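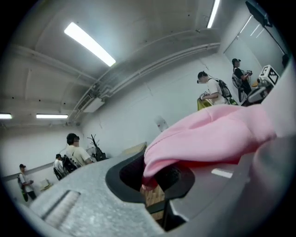
Kikolero Drying Cabinet
Setting up, loading and first use

Revised October 2023. Replaces the loose sheet supplied with cabinets delivered before September.

Read this section through before you plug the cabinet in. Fixing to the wall is covered in the installer's leaflet, and the warranty conditions are in the back of the booklet.

Before you start

The cabinet needs a level floor and its own power point. Do not run it from an extension lead or a power board. The outer case is 1048 mm high with the feet screwed fully in. Allow a hand's width above it for the exhaust vent, and more if there is a shelf overhead.

Two people are needed to lift the cabinet. Lift by the base, not by the door or the hanging rail.

Caution: Do not install the cabinet in an unventilated cupboard. The air leaving the vent carries moisture, and over time it will mark plaster and swell chipboard.

Setting up

1. Remove the tape from the door and take out the foam blocks above and below the rail. Keep the blocks if you expect to move house.
2. Stand the cabinet in position and open the door fully. It should stay where you leave it. If it swings, adjust the front feet until it stops.
3. Fit the hanging rail into its brackets with the flat side facing up. Press down at each end until it clicks.
4. Slide the mesh shelf into the lower runners. Leave the shelf out if you will mostly be drying coats or anything long.
5. Push the lint filter into the slot at the base. The tab faces you. The cabinet will not start without it.
6. Close the door, plug in the cord and switch on at the wall. The display shows a dash while it checks the filter and the door switch, then goes to the last program used.

Note: On the Siregar model the filter is behind the kickboard. Pull the kickboard straight towards you to release it.

First run

Run the cabinet empty on Warm before drying any clothes. There is a light coating on the heating element that burns off and gives a smell like a new toaster. Open a window. The smell should be gone by the end of the run, which takes nearly 33 minutes. If it is still noticeable, let the cabinet cool and run it once more.

Sorting clothes for the cabinet

Spin everything first. The cabinet is made for damp clothes, and anything still dripping will trip the water sensor in the tray and stop the program. Use the fastest spin the care label allows.

Sort by thickness before you think about colour. A thin shirt hung beside a heavy jumper will be dry long before it, and the humidity sensor reads the whole load, so the shirt goes on being heated until the jumper catches up. Where you can't avoid a mixed load, put the thin items nearest the door and take them out early. The program pauses when the door is opened and resumes when it is closed.

Do not dry the following in the cabinet: anything that has been cleaned with solvent, foam rubber, waxed cotton, or footwear with glued soles on any setting above Cool.

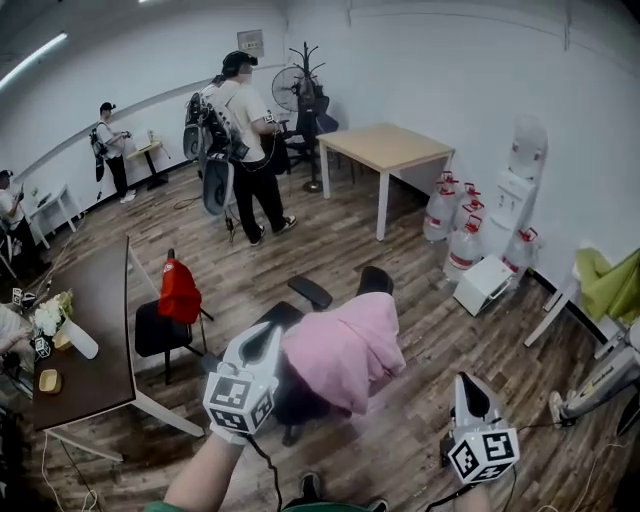

Check pockets as you sort. Tissues break up and block the filter, and lip balm melts at the temperature used by the Warm program. Do up zips so the pull doesn't rest against the door seal.

Loading

1. Give each item a firm shake to open out the creases left by the spin.
2. Hang heavy items first, at the ends of the rail, where the airflow is strongest.
3. Use broad-shouldered plastic hangers. Wire hangers mark wet knits and can rust onto pale fabric.
4. Leave a gap between hangers wide enough for your flat hand.
5. Put woollens and anything likely to stretch flat on the mesh shelf. Turn them over halfway through.
6. Check that nothing is touching the floor of the cabinet or covering the grille at the back, then close the door.

Hooded garments take longest because the hood folds over on itself and the air can't get in behind it. Turn the hood inside out and peg it to the rail by its edge. Pull the front pocket out as well if it is the kind that will pull out. Cuffs and waistbands are the next slowest — feel these first when you are checking whether a load is done.

Caution: Drawcords with metal ends become hot. Tuck them inside the garment and let them cool before handling.

Choosing a program

Cool moves unheated air only. Use it for wool, silk, swimwear and shoes.

Gentle suits synthetics and fleece. Plush fabrics keep their pile better on this setting, though they take a good deal longer.

Warm is for cotton, denim and towels.

Turn the dial to the program and press Start. To change program part way through, hold Stop until the display shows a dash, then choose again.

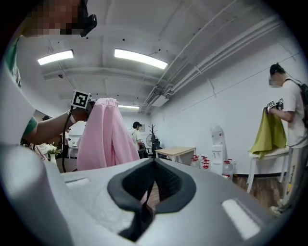
A customer in Trurnbridge wrote that fleece tops were coming out dry on the outside and clammy along the seams, and asked whether Warm could be used to finish them off. We advise against it. Turn the garment inside out, hang it again and repeat Gentle with the door seal wiped dry. If the seams are still damp after that, the spin was probably too slow.

After each load

1. Switch off and leave the door ajar until the inside is dry to the touch.
2. Pull out the filter and wipe the lint off with your fingers. Rinse it under the tap when wiping no longer clears it, and dry it before putting it back.
3. Empty the tray if the drop symbol is showing.

Replacement filters and hangers are available from the Jidmont service counter. Quote the serial number on the inside of the door.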